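Two Hours Inside the Ballow Street Studios

I've wanted to see the inside of a TV station since I was nine years old and wrote a letter to the weather guy (I got a signed postcard back, and yes, I still have it). So when the station in Benddale put up a notice that it was opening its doors to the public for the first time since the newsroom moved, I signed up before I had even checked whether I was free.

The open day was Friday, November 13, 2020, and I'm not superstitious, but I did lock my keys in the car at the gas station on the way over. I still made it with five minutes to spare!

Tours were kept tiny, everybody wore a mask, and we stood on taped marks in the lobby while the guide went over the rules. No touching the desk, no touching the cables, phones on silent even when the studio is dark. The lobby has a wall of old logos going back to when the station signed off at midnight, and I could have stayed there for the whole visit. My favorite was the lightning bolt from when I was in grade school.
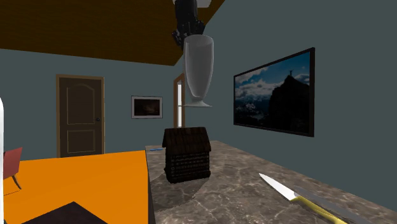 The newsroom

Smaller than you'd think, and so much quieter. I expected people running around with scripts, and what we got was a few producers in headphones and a police scanner muttering away in the corner. Our guide said most of the real noise starts in the half hour before the early show. The assignment desk sits up on a little platform so whoever is on it can yell to the whole room, although these days they mostly type at each other.

They still print paper scripts for the anchors in case the prompter quits. It happened in August, right in the middle of the top story, and the anchor just picked up the pages and kept going. I was watching that night and never noticed a thing.

One woman in our group asked how many story tips come in, and the answer was up to 2,000 a month, counting the ones that are somebody's cat. A lot of them get read, too. I've sent in two about the railroad crossing on my road, so now I'm hopeful.

The studio

OK, this was the part I came for. It's cold in there! They keep it at 67 degrees, which doesn't sound like much until you've been standing still for a while in a thin sweater. The anchors sit under the lights in full jackets, so I guess it evens out. The desk looks huge on television and in person it's about as long as my kitchen table, with scuffs all down the back where the cameras never go.

We each got a turn at the weather wall. You'd think pointing at a map would be easy, but you're watching yourself on a monitor off to the side and everything feels backward. I put a snowstorm over the ocean and then walked straight through the state line. The guide was very kind about it.

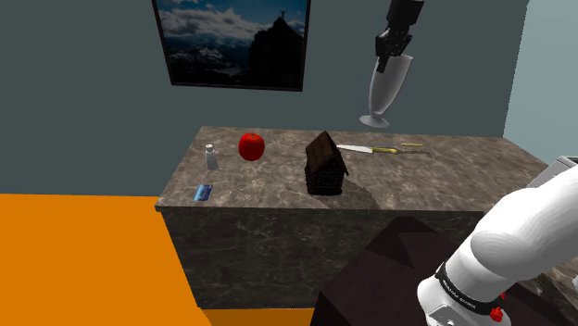
After that we squeezed into the control room, two at a time, to watch a rehearsal of the noon cut-in. The director counts everything down out loud, and the audio person somehow hears that and the anchors and the phone all at once. They've just switched to a new Rovutano switcher, and you could tell it was a touchy subject. The old one had buttons with the labels worn clean off, and the crew apparently liked it that way.

The last stop was the sports office, which is really a closet with a window. Friday nights in the fall they try to get to every high school game they can, and one photographer will shoot a quarter at one field and then drive like crazy to the next. Steiner High is the far one, 50 miles out, so if you live over there and wonder why your highlights are always from the first half, now you know.

If you want to go, the next round of tours will be listed on the station's website. Admission was free, parking is behind the building off Ballow Street, and the restroom is before the security door, so use it before you start. Bring a sweater. I left with a pen, a lens cloth and a very blurry picture of me at the anchor desk, standing behind it because sitting wasn't allowed.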